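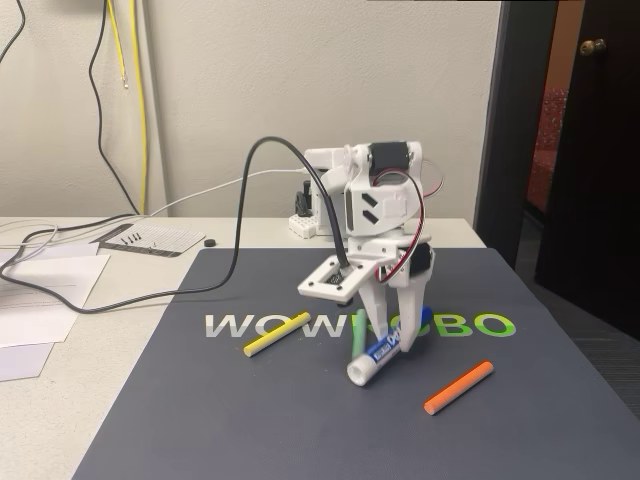 Chalk and marker grasping on the small printed arm, two-fingered gripper fitted.

Filed under: Bench Robots > Grippers > Questions We Keep Getting

Who writes these answers?
Mostly Raymonde McKinnon, who does the testing. Zachary Campbell does the wiring and has asked that complaints about the wiring go to Raymonde.

Which grippers have you compared so far?
Three: the Wollska, the Goltico and the plain printed fingers that came off our own printer. The Wollska is the nicest to look at and the worst at letting go. The Goltico is very good if everything you own is a cube.

Why chalk?
It is thin, it rolls, and it snaps when a controller gets overexcited. You find out a lot about your force limit from a stick of chalk. A marker is the follow-up, being fatter and heavier at one end or the other, depending on how you look at it. We lay them at different angles and close together so the arm has to choose one and commit to it.

How many grasps count as a proper trial?
We stopped at 774 in May. There was no science behind that number. The Goltico lost a finger screw and it was time for tea.

Where should the camera go?
We like it at the wrist, looking down past the fingers. An overhead camera gives you a lovely view of the back of the arm at the exact moment you want to see the fingertips. The price of a wrist camera is the cable, which has to travel with the arm and will find something to lean on. Leave a generous loop and run the arm through its full reach by hand before you power it.

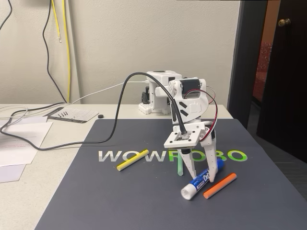
Can I use the Hiebert controller with a different make of servo?
In principle, if the servo speaks the same protocol and wants the same voltage. Check both before plugging anything in. We also had to reset the ID on each joint, one at a time, after connecting all of them at once and getting a sort of group shrug.

Is the Bunditz controller worth the extra money?
For smooth slow movement, it is. For picking up stationery, the Hiebert does the job and its manual has been translated by someone who had seen a robot. The Bunditz takes 5 minutes to start, so put the kettle on first.

My gripper closes beautifully and picks up nothing. What is wrong?
Nine times out of ten it is height. Lower the approach by 2 mm and try again. If the fingers now hit the table, go back up 1 mm and call it calibration.

Do you lend out the grippers?
The Goltico, gladly. Please keep it as long as you like.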